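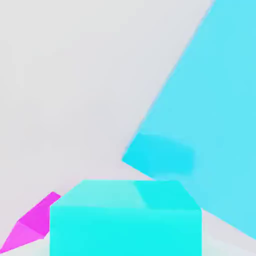 Light blue over pale gray, rendered.

Baltton Cudano matte wall paint, two-coat review
By Tâm Bạch

The Cudano is Baltton's mid-priced interior matte, sold as a washable finish for living rooms and hallways. I used it on a spare bedroom over five weeks, starting in September, on walls that had been painted twice before in an eggshell of unknown make. Colors were a light sky blue on the window wall and a light gray on the other three.

Prep was ordinary. Walls were washed, filled, sanded at 180 grit and spot primed with Naidoo bonding primer where the filler showed. The label says the paint is self-priming over sound matte surfaces. Mine were not matte, so the whole blue wall got a light scuff as well.

Viscosity out of the can is on the heavy side. With a 3/8 inch nap roller it lays down a fine stipple, and spatter is low. It does not like being reworked. After four minutes the edge begins to drag, and rolling back into it leaves a ridge that stays visible when dry. Cut in one wall at a time and roll it right away.

Coverage in the gray was good. One coat hid the old color except at the corners, and the second evened those out. The blue needed a third coat above the window, where the previous owner had used a dark green. The pigment load in the two bases is clearly different, and the label should say so.

Drying time was close to the stated two hours at 68 degrees. Odor was mild and gone by Friday morning after a Wednesday second coat with the door shut.

For washability I compared it with a leftover quart of Ivis Flat on a primed board, using a damp sponge and dish soap. The Ivis began to burnish at 1,185 strokes. The Cudano reached 2,140 before a shiny patch could be seen from the side. Pencil came off both. Ballpoint came off neither. A smear of cooking oil left a faint halo on the Cudano that one further wash did not remove.

Touch-up is the weak point. A dab applied with a brush ten days later flashed under raking light in the blue, less so in the gray. A mini roller with the same nap gave a better match.

The lid seals well and the can pours cleanly with a clip-on spout. The color sticker is water soluble, so write the formula on the lid in marker before it gets wet.

Finish: very good. Hiding: good in gray, fair in blue. Touch-up: fair. I would buy the gray again, and budget for a third coat in the blue.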